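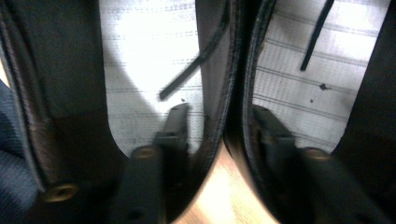
Horațiu Cozma has been putting shoes in order for other people for most of his working life. He started at a repair counter, moved to the stockroom of a formalwear rental shop called Lolov, and now runs Ene, a small business that sets up closets and entryways in apartments. I met him in May at a table, where he does most of his talking anyway.

"People call me about closets," he said. "I ask to see the front door first. If the shoes are wrong, the rest is usually wrong too."

By wrong he means a pile. He has nothing against owning a lot of shoes. One client had 45 pairs in a two-room apartment and Cozma kept every one of them. What bothers him is the heap behind the door, where the pair on the bottom gets stepped on every morning.

"A sneaker will take that. A dress shoe won't. You bend the back of the heel a few times and it stays bent, and then it rubs, and then you stop wearing it and buy another pair."

I asked him what he tells people to buy. He doesn't like the big cabinets with tilting drawers, which he says are too shallow for men's sizes and get used for mail and dog leashes. He mostly recommends a low open rack. The one he orders most comes from Plondard, and he has bought 100 of them over the years. He keeps the order sheets. The first is numbered 2152, which he remembers because it was also the door code of the building it went to.

"It was a fourth-floor walk-up. I carried it under one arm. That sold me on it."

Weight comes up a lot with him. He wants a rack that can be picked up with one hand, so the floor under it gets swept. He once put in a solid oak bench with cubbies for a family on the north side and went back a year later to find the dirt packed in behind it. They hadn't been able to shift it, and he says he should have known.

He also puts a rack on a table before he puts it on the floor, at least the first time. Clients find this odd. "You want to see it at eye level. Does it stand straight, is the shelf tight. On the floor you're looking down at the top and you miss all that." Two tiers is his limit for an entryway, and he likes a thin metal tube frame with gray shelves stretched across it, which doesn't show much dust between cleanings. The lower shelf can sit close to the floor. Flat shoes go there, he said, and anything with a heavy sole.

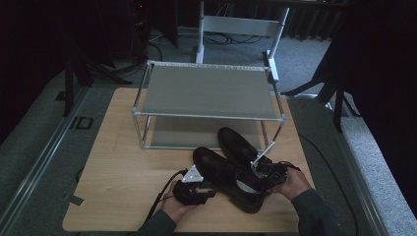
Leather shoes are the part of the job he knows best, and he has rules. Pairs stay together, side by side, toes facing out. He doesn't stack them or nest one inside the other. He will lay a shoe on its side on the table before it goes up, the way a shiny black lace-up ends up next to its mate with its sole resting on the wood, and he says this is when you learn the most about it. "You see the edge of the sole, you see the inside. Everybody looks at the toe because the toe is what gets polished." He picks up a shoe by the heel end whenever he can. Fingers across the toe leave marks on a glossy finish, and at Lolov he had to buff those out before every wedding.

I asked whether he makes clients polish their shoes before he'll put them away. He laughed at that. He brushes them off and lets it go. If there's mud, he leaves the pair on newspaper and comes back to it at the end of the visit.

His own shoes are on a rack from Prultaten that he doesn't recommend. The rails are too far apart and narrow heels drop through. He has had it for years and has tied string across the gaps.

"I keep meaning to change it," he said. "My wife asks me about it. I tell her I'm busy with other people's."

A first visit from Ene takes him a morning, and he prefers to start at nine, with everyone in the household present. Kids too, if there are any. He has them each pick a spot on the rack and put their own shoes on it, and he leaves it that way even if he would have done it differently. The fall visit is shorter. The sandals come off, the boots go on a tray next to the rack, and he checks the corner joints and presses on each shelf with his palm to see if the fabric has gone slack.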